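Teach the small work first

by Sohail Jatoi
14/04/2018

When a person tells me he is building a robot at home, I always ask what it will do. The answer is nearly always something large. It will cook dinner, it will fold all the laundry, it will look after the grandmother. I like these answers, and I do not want to laugh at them, for I gave the same kind of answer when I started. But I have come to believe that those of us who build in living rooms and shared workshops should choose smaller work, and should choose it by looking at our own hands before we buy any motor.

Our machine is called Wirura. It is one arm on a heavy base, and it belongs to four of us who share a workshop in Gerkthorpe. Kausar Warraich does the electronics. Tariq Janjua writes most of the software, and he rewrites most of mine. Shamim Bukhari makes the mechanical parts and keeps the notebook where we write down every failure. The notebook has 621 lines in it now, and I have read all of them twice.

The first year we wanted Wirura to set a table for dinner. We bought plates. We made a very nice drawing of the finished table, and it hung above the bench for many months. What the arm could do in that time was to push one plate slowly toward the floor. I do not blame the arm. We had given it a task that contains perhaps forty other tasks, and we did not know the name of any of them.

It was Shamim who said that we should stop with plates and take drinking straws. I was against it. I thought a straw was too simple to be interesting and I said this in a loud voice. She asked me to move a handful of straws from their bag into a tall container, and to explain every movement while I did it. I could not. My left hand was doing something all the time and I had no words for it. It held the bag, it opened the bag, it turned a little when the straws became stuck together. I was thinking only about the right hand, and the left one was doing half of the job.

From that day we record before we build. We wear straps with square markers on both wrists, so the position of each hand can be followed, and we do the ordinary work at an ordinary table.

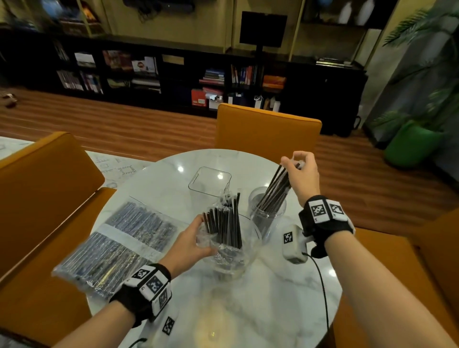 What the hands know

I learned more from this than from the first year of programming. A thin straw does not want to be alone. You take three and five come with them. A person does not correct this, he simply accepts five. Our first program for straws was written to take exactly one, and it was a bad program, although every line of it was correct. Tariq changed it so that the gripper closes on whatever it finds, lifts a little, and waits for a moment before moving. It was a small change and it removed a whole page of problems.

Clear material was the second lesson. A bag that shines and folds, a bowl you can look through, a container you can look through also. For my eyes there is no difficulty. For our cheap camera the edge of the container was there and then not there. We could have bought black containers, and a friend of mine, Jaime Ramalho, who builds his own arm in his garage, advised exactly this. I think he is wrong. In a real kitchen many things are clear and shiny. If the robot works only with objects that we painted for it, then we have made a stage for the robot and we are living on the stage.

There is an argument against me, and I want to give it fairly. Jaime says that a hobby needs joy, and that no person feels joy about straws. He built his machine, Gatti, to carry a teapot, and when guests come they clap. When guests come to us they look at the straws and they ask when the real project will begin. It is not a pleasant question after two years.

Still, I would answer him that the large tasks are waiting inside the small ones. To hold with one side while the other side works, to take from something soft and put in something hard, to let go at the right moment: all of this you need for the dinner table, and for the laundry also. With a straw you can fail 50 times in one evening and nothing is broken. With a teapot you can fail once.

I would also say something about money. We spent 400 dollars on a better gripper in the first year, before we understood what we wanted to grip. It is in a drawer. The straps, the markers and the evenings of recording came after, and they should have come first. If you are starting now, please sit down at your table, choose one dull thing that you do every week, and do it slowly many times while a friend watches your hands. Ask the friend especially to watch the hand you are not thinking about.

Kausar wants to try spoons in June. I have told her that I think spoons are too ambitious, and we are still discussing it.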